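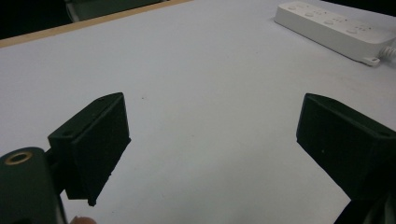

Le club de robotique du lycée de Grulstead présente Amadi, sa pince tenue à la main

Grulstead, juin – Sept élèves, 2 trimestres de travail et une pince qui s'ouvre et se referme enfin comme ils le voulaient ! Le club de robotique du lycée de Grulstead dévoile Amadi, un projet mené de bout en bout par ses membres, de la seconde à la terminale.

Amadi se tient d'une main. Deux doigts noirs se font face, et c'est l'élève qui guide le geste : il approche la pince d'un objet posé sur la table, le saisit, le déplace, le repose. Chaque geste est enregistré, puis relu en groupe avant de servir à l'apprentissage du bras Sunia, sur lequel le club travaille en parallèle. À ce jour, les élèves ont réuni 1 169 gestes, et ils comptent bien continuer à la rentrée.

« Au début, on voulait tous programmer tout de suite », raconte Onni Kinnunen, élève de première et responsable des essais. « Et puis on a passé des séances entières à apprendre à poser un gobelet proprement. J'ai adoré ça, on se met à regarder ses propres mains autrement ! »

Les élèves se sont réparti le travail selon leurs envies – dessin des pièces, câblage, programmation, tenue du carnet d'essais – et beaucoup ont changé de poste en cours d'année. Les doigts ont été redessinés plusieurs fois, surtout l'inclinaison des faces intérieures, qui a donné lieu à de longues discussions.

Le club présentera Amadi à la rencontre interlycées de Grodard, dans l'épreuve de manipulation sur table. Chaque équipe y disposera de 40 minutes pour ranger une série d'objets qu'elle découvrira sur place. Une séance ouverte aux familles et aux collégiens aura lieu avant le départ, à 17 heures, dans la salle de technologie. Les visiteurs pourront prendre la pince en main et enregistrer leurs propres gestes.

Les inscriptions au club pour l'année prochaine sont ouvertes à tous les niveaux, débutants compris. Elles se font auprès de la vie scolaire du lycée.

Contact presse : club de robotique, lycée de Grulstead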